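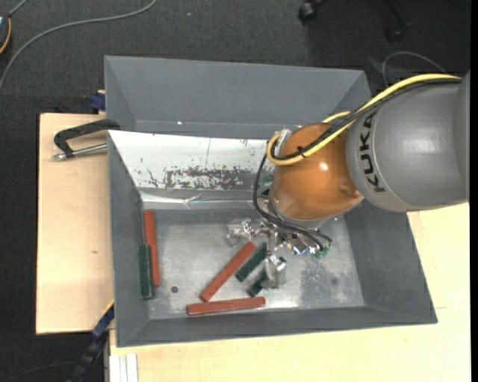 The bin-picking cell at Sallow's Pultthorpe workshop is running again after its gripper cabling was replaced and the bin beneath the arm was clamped back into position.

The cell had been stopping since early November. Zamfira Costache, who looks after it, said the arm itself was sound and the faults were coming from the gripper.

"It would reach down to one side of the bin and lose the signal from the fingers," she said. "Move it back to the middle and the signal came back. We swapped the connector first and that made no difference, so it had to be the cable."

The black cables running from the orange joint down to the gripper were taken off on Thursday and a new set fitted with more slack at the wrist. Arvo Lindqvist, who did the work, also cleaned the finger joints and tightened the small brackets that hold the wiring. He left the yellow cable over the joint as it was.

The metal bin floor and the panel on the back wall have been kept. Both are marked from use, but Mr Lindqvist said neither was bent enough to matter.

More time went on the bin than on the cabling. It is held by clamps, and one had worked slack, letting the bin creep across the table. The taught positions no longer matched and the fingers were touching down too close to the wall. The bin was squared up, the clamps were done up again and the positions were retaught at 30 per cent speed.

Test picks are made with plain blocks in red-orange and dark green, dropped in at any angle. The cell made 983 picks before it was handed back, with no loss of signal. Two blocks lying tight against the side wall had to be moved by hand.

Ms Costache has asked for the clamps to be checked at the start of each shift and the cables looked over every 40 hours of running. A spare cable set has been ordered from Hurko and will be kept in the workshop.

Related items
Macedo line back to two shifts
Dalva Cavalcanti to lead Sallow maintenance training
Pultthorpe workshop: changes to evening access
Compressor service moved to next month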